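Grotanau Ribbed Table Mat, gray-silver
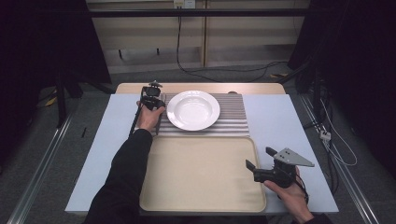 2 min read

I've been selling table things for years, and this mat is the one I keep reordering (we're on delivery 10 now!). The ridges run straight across, and a wide-rimmed white plate looks so good on that gray-silver. I like a cream tray in front of it too, the big cafeteria kind with rounded corners, for carrying everything back to the sink.

Crumbs do settle between the ridges, so I shake mine out over the step and then give it a wipe along the lines, never across. Please don't put it in the dishwasher, I tried it once and it curled.

Item 3161. Mat only, plate and tray are sold separately. Ask me if you want a longer one cut, I usually have a roll in the back.

Contact Cristóvão Aguiar, Nistthorpe | © Grotanau | Back to top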